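Search this site Go

Ragnvald Haugen
6 Mar 2020

Cell rules for two arms at one table, as we run them at Lumside. Short thread.

One arm moves into the shared zone at a time. The other holds still until it gets the release signal.

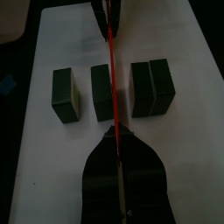
Slow speed whenever the fingertips are within 30 mm of each other — no exceptions for demos.

Check cable slack before every run. Log it on the Purves sheet, with your initials.

If either arm faults, stop both. Restart from home, never from mid-path.

Rule 11 gets reviewed in April. Send comments to me before then.

Filed under: Robot safety, Shop practice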